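Can Machines Do the Chores Yet?

Every spring our readers ask us the same thing, and this time it was Rima Majali who put it best in her letter: "When will I be able to stop doing the small jobs?" She runs a stockroom in Nundgate and she meant handling and passing along the wrapped goods, all day long. Two arms, one round table and one white bundle make a fair picture of this kind of work. 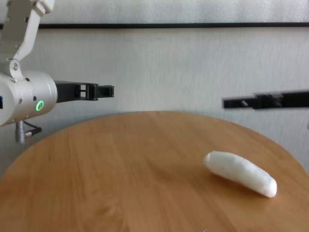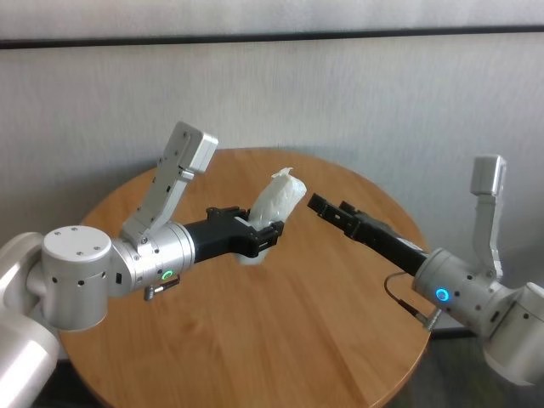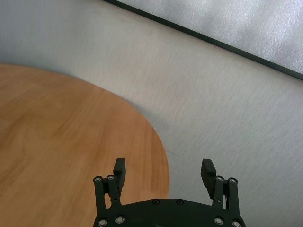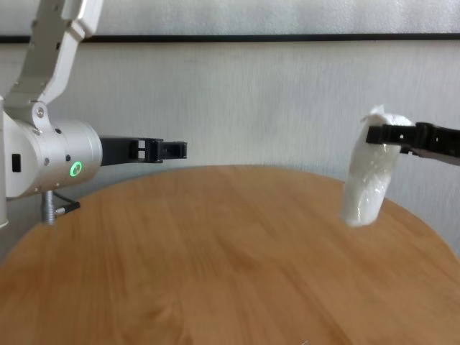 What is hard about a soft bundle

A cardboard box has flat sides, and a machine can be told where they are. A bundle in thin plastic changes its shape when it is pressed. If the fingers close too much, the wrapping slides; if they close too little, the thing falls. When one arm must give it to another arm, both have to agree on the moment of letting go. People learn this as small children and do not think of it again.

Najwa Darwish looked after packing at Fledetti for many years, and I asked her opinion. She told me that in her shop 2591 parcels went out in July, and 145 of them had to be wrapped a second time by hand. "I would let a machine carry," she wrote to me. "I would not yet let it wrap."

I think she is right. Lifting one known object from a clear table is a job I would give to a machine today, if I had the money and the patience. Folding a shirt, emptying a full kitchen drawer or finding the lid that belongs to the pot is another matter, and for these I would wait.

What readers can do now

If you are thinking of automation for a small shop, write down for one week which things are picked up and put down, and how often the same thing comes back. The Lodhi store did this and found that 2 of their shelves made most of the walking. They moved the shelves and bought no machine.

Please send your own lists to the newsletter. We will print the most useful ones in the next issue.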